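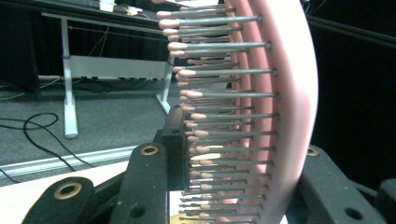

Hairbrush in the hand-held gripper, wrist view. Pink base, ball-tipped metal pins.

Sat 7 September, Demstead bench 2

Working on the grasp rules for brushes and combs, draft section for the Ratanaporn handling guide. Wichai wants it short enough to tape up next to the bench. Sombat has the old text from Inham, which treats a brush as a rigid bar. Not usable for anything with pins.

Rules as they stand after this morning:

Grip on the handle or the base wherever the approach allows. Contact with the pins is permitted but has to be logged as pin contact, separate field, not in the comments.

Close slowly on pins. Stop at first resistance, then one small step more. Do not squeeze to full travel. A bent pin changes the object and every later demo with it is a different task.

Check the brush before and after each block. Any missing ball tip or leaning pin, pull it and write the object number on the tag.

Wrist camera: at least part of the base outline has to stay visible through the lift. If pins fill the view the grasp point can't be checked in review and the take is rejected. Slight blur at the far end of the brush is acceptable, blur at the contact is not.

Bushings on the gripper linkage: look at them at the start of the shift and again after every 400 cycles. Log play if you can feel it by hand. Sombat's sheet from Inham says 744, but that was for the earlier linkage and I can't find what it was based on. Staying with the lower figure until there is wear data.

Cables: no loops on the carpet inside the operator's walking area. Route behind the desk leg or tie off. This was already in the general rules, and I am repeating it in this section so people read it.

Open points

Force limit on pins. The draft has no number. Grevberg can lend a load cell but not before December. Until then the wording stays as "first resistance", which two operators will read two ways.

Review time. Checking a block of 60 takes takes roughly half a shift when pin contact is flagged by hand. Wichai to see if the field can be filled from the finger position.

Curved bases. Rule one assumes a flat back. On a curved one the fingers sit at different heights and the contact patch is small. Needs its own line, wording to come from Sombat.

Draft saved under handling, brushes, rev 2. Comments in the margin please, not by mail.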